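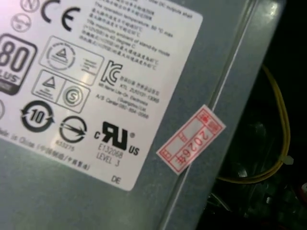 ORANO, September — Turn over almost anything that plugs into a wall and you'll find a sticker covered in tiny symbols. Most people never read it. But those symbols are a kind of secret passport, and once you know a few of them you'll start spotting them all over the house!

The label at the top of this page is on a power supply. That's the metal box inside a computer that takes electricity from the wall and changes it into the gentler kind the computer's parts can use. Electricity from the wall is strong stuff, so before a box like this goes on sale, people in different countries want to know it's safe. Each mark is a little message about that.

Start with the big one, CE. You'll see it on toys, lamps, phone chargers, even sunglasses. It means the maker says the product follows the safety rules for being sold in much of Europe. The letters are drawn in a special way, with curves that come from circles. Try drawing them with a compass and you'll see how it works.

Now find the K and the C joined together. That one belongs to South Korea, and the KC mark tells shoppers there that the product meets Korean rules. Look at the writing near it and you'll see Korean letters mixed in with the kind you're reading now. Korean letters are stacked into neat little blocks, and each block is one syllable. There's a company name in there too, Lite-On Electronics, and the start of a telephone number for an "A/S Center." A/S is short for "after-sales service," so that's the number to call if you need help after you've bought something.

Further up, the printing switches between English and Chinese, line by line. One sticker, three languages! Kazue Oda teaches an after-school club called Woment, and she says her students love this part best. "They bring in labels from home and try to work out which languages are on them," she says. "Our record is nine, on a hair dryer."

Then there's the badge with a big 80 on it. This one isn't about safety. It's about waste. When a power supply changes electricity from one kind to another, a bit of it always gets lost as heat. 80 PLUS means that when the box was tested, at least 80 percent of the electricity going in came out the other side as useful power. Think of carrying a bucket of water across the yard: the less you spill, the better you are at carrying.

And the triangles and circles? Lots of countries and testing labs have their own signs, and some of them take real detective work. Daichi Kuroda, who is 9 and goes to the club, keeps a notebook of every one he finds. He has filled more than 4 pages.

Want to start your own? Ask a grown-up to help you look at a phone charger or a game controller. Unplug it first, and never open anything up — the label is on the outside, so you don't need to. Copy each symbol with a pencil and write down where you found it. A magnifying glass helps a lot with the really small print.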